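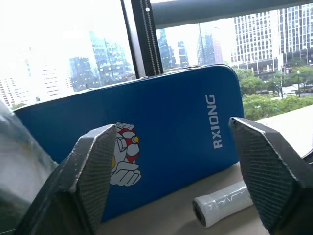
Eleven hours on a coach is no different from eleven hours in an armchair, my sister told me when I rang to say I'd booked, and I've been stewing on that ever since. It is different! An armchair doesn't have a stranger in it, for one thing, and you can get up and put the kettle on.

Long coach journey with a dodgy back, how do you get through it?

Posted by muddlingalong, Nov 4, 2025, in Getting About

So I'm going from Plornthorpe to Treltden, 416 miles, on the Brorau coach that leaves at 1145. I know the train is quicker. The train was also nearly three times the price when I looked in October and it's gone up since, so please don't all tell me to get the train. I've paid for the coach, it's non-refundable, I'm going on the coach.

The trouble is I haven't done a long one for years and I'm not as bendy as I was. My lower back starts grumbling after an hour or so in the car and my ankles puff up if I sit still too long. There are 4 stops on the way according to the booking page but it doesn't say how long they are or whether you're allowed off at all of them. I've written to ask and got an automatic reply thanking me for my interest in school trips.

What I'd like to know is:

Which seat should I go for? I can still pick one for free, the plan shows about half of them taken already.

Is it worth buying a proper lumbar cushion, or does a rolled-up jumper do the job? I don't want to be carrying a great big thing around for the rest of the week.

What do you do about drinking? If I drink enough I'll be up and down to the toilet the whole way, and if I don't I get a headache. I've got a 600 ml flask (a Takagi one, I love it, it doesn't leak) but I don't know if that's too much or not nearly enough.

And last of all, what do people do to pass the time? I can't read on a coach for more than ten minutes or I feel green. I've got a little blue case that I'm putting my bits and bobs in so they don't end up at the bottom of my bag, but I haven't decided what's going in it yet. Ideas very welcome.

Thanks in advance, and sorry it's long.

thirdrowback

I do this sort of trip every couple of months to see my grandchildren, not your route but much the same length, so I'll go through it as best I can.

Seat first. Go for the aisle, somewhere between the front axle and the middle, and on the opposite side from the toilet stairs if the coach has them halfway down. People always want the window and I used to as well, but with a back like yours (and mine) you need to be able to stand up without asking. Anything over the back wheels is bumpy and you'll feel every drain cover. The very front row looks lovely on the plan but on a lot of coaches there's a panel in front of it and you can't stretch your legs under anything. If you get queasy, sit forward and look out of the front whenever you can.

I've tried three cushions over the years and gone back to a jumper every time. The shop ones are made for office chairs and coach seats already curve a bit, so you end up pushed forward with your head hanging. Roll the jumper tight, put a couple of hair bobbles round it so it stays rolled, and pop it just above your belt. Then, and this is the bit that matters, take it out again after an hour and sit without it for a while. Swap back and forth. Your back gets cross about staying in one position far more than it does about any particular one.

For ankles, heel raises and toe raises while you're sitting there, as many as you can be bothered with. Loosen your laces before you set off as well. I wear flight socks now and wouldn't go without them, but do ask the chemist first if you've got anything going on with your circulation. If the swelling is new or it's only in one leg I'd want that looked at before you travel, not after.

Drinking: fill the flask, sip it, refill at a stop. I have a small cup of tea before I leave the house and then no more tea or coffee till I'm about two hours from the end. Plain water doesn't send me running nearly so much. Use the toilet at every stop you can get off at, even if you don't think you need it.

On the stops, ask the driver when you get on. They'll usually tell you straight out which ones are long enough for a walk round. Mine generally has one decent break of half an hour or more and the rest are just picking up and setting down, but you can often stand on the pavement for a minute if you're polite about it and don't wander off.

Passing the time, I listen to plays. You can get loads free from the library through their app, just download them at home because the signal goes in all the hilly bits. I also take plain knitting, nothing with a chart! Ginger biscuits for the queasiness. I do think they help, my husband says it's all in my mind, but I eat them and I'm not sick so there we are.

plumjam

Get the train. Sorry, I did read it, but have you looked at splitting the ticket? Might be worth losing the coach fare. Also paracetamol.

halfpastnine

Agree with nearly everything thirdrowback put, apart from the aisle. I'm tall and I get clonked by every rucksack that goes past, and I can't sleep without something to lean on. If you think you might nod off then a window with an empty seat beside it is the best of both worlds. Look at the plan again the night before and move if there's a free pair, most firms let you change right up until it closes.

Two things to add. Bring layers, because I've been on coaches in winter where my feet were freezing and my face was boiling on the same trip. And keep your bits on your lap or in the seat pocket once you're moving. I put mine by my feet once and spent most of a dual carriageway feeling about under the seat in front for my earplugs, which was no good for my back at all.

For the case I'd say earphones, charging lead, painkillers, lip balm, mints, tissues, and a pen. I don't know why the pen, but I always end up wanting one.

muddlingalong

Thank you both, and plumjam, I did look and it was still more! I've moved to an aisle seat in the fifth row, left-hand side, and there's nobody next to me at the moment. Jumper it is. Does anyone know whether the flight socks go on before you get up in the morning or just before you leave? The packet says one thing and the leaflet inside says another.

thirdrowback

First thing, before your ankles have had a chance to swell. They're a pig to get on later in the day.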